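About Us

Hi, and thanks for stopping by! I'm Simone Prado, and Prarkard is the small shop I run with Everaldo Quintana and Benedito Figueiredo. We set up and look after robot cells for companies that don't have a robot person of their own, which around here is most companies. Wire handling is what we like best, so a lot of this page is going to be about wire. Sorry in advance if you came for palletizing (we do that too, just ask).

How we got going

Everaldo and I met fixing harness benches at Meslow, where everything was done by hand and the crimp room smelled like hot coffee and flux. We got laid off in the same April, rented a unit with a bad roof, and bought one used arm between us. Benedito joined when we had 13 customers and one working phone line. He still answers that phone most mornings, so be nice to him.

The cell we call Lena

Lena is our own bench cell, and she's where we try out everything before it goes to a customer's floor. She's a single arm with a small camera at the wrist and a two-finger gripper over a plain white work surface. We went through a few surfaces before settling on white. Red and blue wire both show up well on it, and so does dirt, which keeps us wiping it down.

Thin wire is a pain to pick up, and I say that with love. It rolls, it springs back, it hooks onto the piece next to it. A wide flat fingertip will grab three strands when you wanted one. So for this work we fit narrow metal tips that come almost to a point, and then we spend a good long while getting them to meet evenly — both side to side and front to back. If one tip sits a hair high, the wire slides out the low side as soon as the arm lifts.

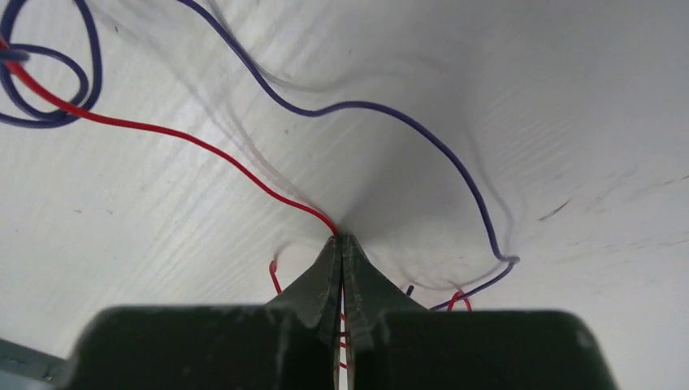 Mawuli Quansah wrote to us after his first month with a cell of his own: "I kept turning the grip force up and it kept dropping the wire. Your guy loosened both tips, lined them up again and turned the force back down to where it started. I'd been chasing the wrong thing for 9 days."

We hear that one a lot! Force is the easy number to change, so everybody changes it. Please check your tips first. Close them slowly with nothing between them, hold a light behind, and look at the gap. If it's wider at the top than the bottom, loosen the screws, close the gripper gently on a flat shim, and tighten a little on each side in turn. Then try a single strand before you go anywhere near a tangle.

What a visit looks like

Usually it's Everaldo with the gray case and me with the laptop. We clean the fingers, check the tips for wear and burrs (a burr will nick insulation, and you'll find out about it at electrical test), set the tool point again, and run the pick routine 400 times while we drink your coffee. Scuffs on the finger housings don't bother us. A rounded-over tip does, and we carry spares.

After that you get a short written sheet with the settings we left, in plain words, plus the ones we found when we walked in. Amos Kincaid over at Leite tapes his inside the cabinet door, and I wish more people did.

Where to find us

We're in Unit 242, around the back, past the loading dock. Call before you drive over — if we're out on a job, the door's locked and the bell doesn't work. Bring a handful of the wire you're having trouble with and we'll put it on Lena's bench and have a go at it together.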